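Chapter 3
A Place for Every Utensil

Most of us learn our way around a kitchen by opening the wrong drawer. You want the peeler, you find the tongs, and by the time you've shut the thing again (something always sticks up at the back) the onions have caught. I've cooked in a good many kitchens over the years, in Bowen and elsewhere, and the ones I remember fondly were seldom the biggest or the best equipped. They were the ones where I could put my hand on a spatula without having to ask.

In the last chapter we looked at shelves and pantries, where things mostly stay put and the labels do a lot of the work for you. Utensils are a livelier lot. They're long, they're oddly shaped, they travel from bench to sink to rack several times a day, and some of them are sharp. So before we talk about containers at all, I'd like you to get everything out and spread it over a good broad table, where you can have a proper look at it.

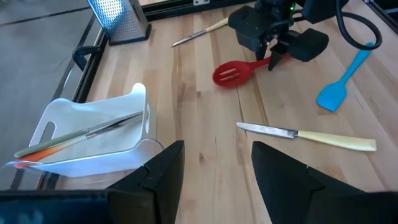 Give yourself a whole morning for this, and a pot of tea. My colleague Haziq Ginting, who taught the home management course at Gremusbridge with me, used to allow his students 17 minutes for the sorting exercise, and I never once saw a group finish - they would get to talking about whose grandmother had owned what, and I can't say I minded. Handle each piece as you go. Is the handle firm? Have you used it since last February? Do you own another that does the same job better?

Then sort by use before you sort by size. Stirring and turning tools belong together, cutting tools want a spot of their own, and the bulky things, graters above all, can generally stand up by themselves and needn't take up room in a bin. Clear plastic bins are a great help to beginners, as you can see what's inside from the side as well as the top. A white one looks tidier on an open shelf, though you'll have to remember what you put in it. Cut-out handles are worth looking for in either sort. Leave your knives until last, and settle where they'll live before you put the table back to its ordinary use.

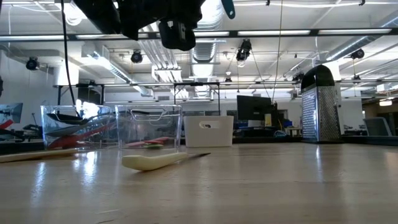
What you will learn in this chapter

How to sort a mixed collection of utensils by task
How to choose between open bins, caddies and drawers
How to store blades and graters safely
How to keep the arrangement going once the whole household is using it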